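Print this page
E-mail this page

# Hetidby table-setting set

Tableware and place-setting notes, kept by Omar Zein. Last edited 4 November 2018.

## What is in here

Hetidby is a small collection of recordings of table setting and clearing. The subject is everyday tableware on a covered table: plates going down, plates being moved over, plates being stacked and put back. There are 531 recordings in the main folder and 209 in the folder called `extra`. The `extra` folder was recorded later, with a different order of steps, and should be kept separate if order matters to you.

Food is not part of the set. Glasses and cutlery were left out of the first release and will probably stay out. We tried forks for a while and spent more time sorting out the labels than recording.

## Folders

`main/` – the 531 recordings described above
`extra/` – the 209 later ones
`notes/` – plain text notes, one file per session
`lists/` – the tableware list and the list of task names

File names start with the session number, then the task name, then a running number. Sessions 3 and 4 were renamed after the fact, so a few of the notes still use the old numbers. The file `lists/renamed.txt` gives both.

## Tableware

All plates come from the Tomik shelf in the Uluritz storeroom. They are listed by color in `lists/tableware.txt`, and the color names there are the ones used in the task names. We settled on "yellow" and "green" early on and did not go further than that. The yellow is pale and the green is closer to mint, and under some lighting people have written "cream" or "light blue" in the notes. Read both as mistakes.

Chipped plates are taken out and replaced with one of the same color and size. Replacements are written down in the session notes but do not get a new name in the list.

Bowls appear in `extra` only. They have their own entries and are never called plates, even the shallow ones.

## Tasks

Task names are short and say what should be on the table at the end.

`two_places` – one yellow and one green plate, apart from each other, with the middle of the table clear
`swap` – the same two plates, sides exchanged
`stack` – green on yellow
`clear` – nothing left on the cover

In `two_places` the plates should be level with each other when seen from the near side. The gap is not measured. If a third plate could fit between them, the layout is accepted. Left and right always mean left and right as seen in the picture, and this applies to the notes as well as the labels.

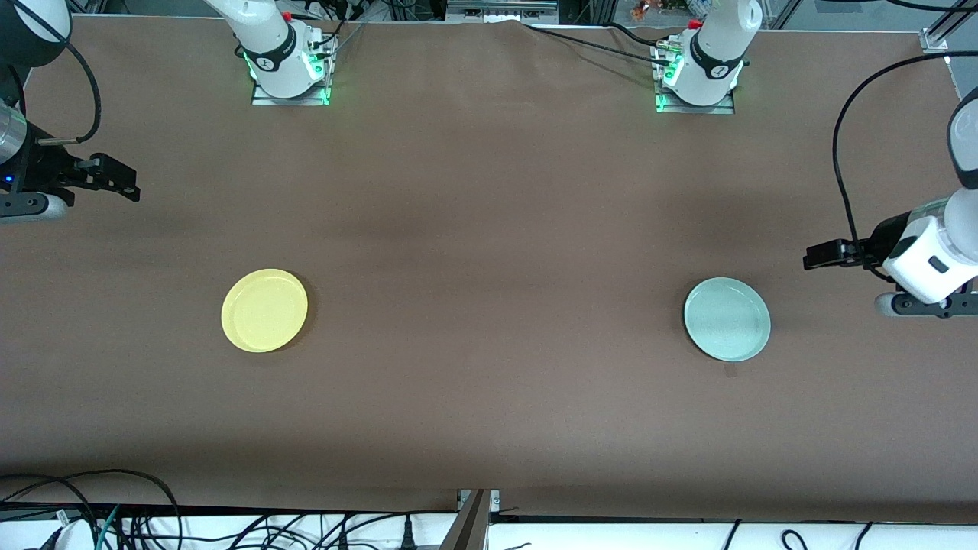

A layout can be accepted even if one plate is slightly closer to the near side than the other. We marked these as `loose` in the notes during the first sessions, then stopped, so the absence of the word means nothing after session 6.

## Table cover

The cover is plain and brown. It is pulled flat before a session and left alone until the end of it. Small marks and uneven shading on the cover are not labeled. If you are looking for plate edges by color, the pale plates stand out well enough, but expect some trouble along the rims where they shine.

## Known problems

- In `swap`, the task name does not say which side each plate started on. Check the first picture of the recording.
- Several `clear` recordings end with the plates stacked off to one side. These are filed under `clear` anyway.
- The notes for session 9 are short. Baek has the paper copy and it has not been typed up.

## Use and contact

You may use the set for teaching and for your own work. Please keep this file with any copy you pass on. Corrections to the tableware list go to Omar Zein, with the session number and the file name. The next update is planned for December and will cover the lists only.

Print | E-mail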